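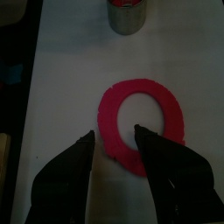

Quiénes somos

Rendance empezó con una hoja de cálculo. La abrió Gerrit Pretorius en la oficina de una fábrica de envases que acababa de comprar su primer brazo robótico, y en ella fue apuntando todo lo que el presupuesto inicial no recogía: la base, el vallado, las pinzas de repuesto, las horas de formación, el aire comprimido que hubo que llevar hasta el otro extremo de la nave. Cuando terminó, el brazo era la línea más corta de la lista. Aquella hoja pasó de mano en mano, llegó a gente que estaba a punto de cometer los mismos errores, y de las llamadas que vinieron después nació esta casa.

Hoy ayudamos a talleres, centros de formación profesional y empresas medianas a planificar la compra de equipos de automatización. No fabricamos robots ni los vendemos, y tampoco cobramos comisión de quien los vende. Cobramos por horas y lo decimos en la primera conversación, que por cierto no se cobra y suele alargarse bastante – nos gusta hablar, qué le vamos a hacer.

Cómo trabajamos

Casi siempre empezamos por la tarea. Antes de pedir una sola oferta queremos saber qué hay que coger, de qué está hecho, cuánto varía de una pieza a otra y quién lo hace ahora a mano. Una pieza blanda y de borde irregular pide unos dedos distintos de los que pide un cilindro de metal liso, y esa diferencia, que en un catálogo ocupa media línea, puede cambiar el presupuesto entero. Por eso tenemos mesas de prueba en nuestra sede de Flindolbridge, donde puede traernos sus piezas (o algo que se les parezca, no somos exigentes) y ver con nosotros cómo se acerca la pinza, por dónde entra y cuánto espacio necesita a los lados.

Después viene el plan de compra, un documento de unas 10 páginas que procuramos escribir para que lo entienda tanto la persona de mantenimiento como quien firma la factura. Lleva el coste del equipo, la instalación, los consumibles, la formación y una previsión de mantenimiento a 60 meses. También lleva un apartado que titulamos «Lo que puede esperar», y que a muchos clientes les resulta el más útil: una segunda cámara, un cambiador automático de herramientas, la cinta transportadora. Si algo puede comprarse el año que viene sin estorbar a lo de este año, lo ponemos ahí.

Quién está detrás

Gerrit sigue al frente de los presupuestos y sigue abriendo hojas de cálculo a horas poco recomendables. Suleiman Akinola lleva las pruebas de agarre y el taller; entró hace años para ayudarnos con una instalación de dos semanas y aquí continúa, para alegría de todos. Bình Triệu se ocupa de los centros educativos, que tienen sus propios calendarios y sus propias partidas, y conoce bien la angustia de diciembre, cuando queda dinero por gastar y muy poco tiempo para gastarlo con cabeza. Bleddyn Beddoe revisa contratos de mantenimiento y garantías, y es a quien conviene llamar cuando una cláusula suena rara.

Con quién hemos trabajado

Acompañamos a Sturneck en la compra de sus dos primeras células de trabajo y, más adelante, en la decisión de no comprar la tercera, de la que estamos igual de satisfechos. Con la escuela técnica Gruber preparamos un aula de robótica pensada para que los alumnos pudieran equivocarse sin que cada tropiezo costara una pinza nueva: piezas ligeras, velocidades bajas y un cajón bien surtido de dedos de recambio. Chi-keung Cheung, jefe de taller de la escuela, nos escribió al cerrar el primer curso: «Lo mejor fue que nos hicierais probar con nuestros propios materiales antes de pedir nada. Teníamos elegida otra pinza y la habríamos comprado».

Venga a vernos

Si está pensando en automatizar una tarea, aunque sea solo una idea apuntada en una servilleta, escríbanos o pásese por el taller. Traiga tres o cuatro piezas, las medidas de la mesa o del hueco disponible y, si la tiene, la oferta que le hayan hecho. El café lo ponemos nosotros. Las visitas duran 60 minutos sobre el papel y bastante más en la práctica, así que le aconsejamos no dejar el coche en zona azul.

Página revisada el 13/5/22.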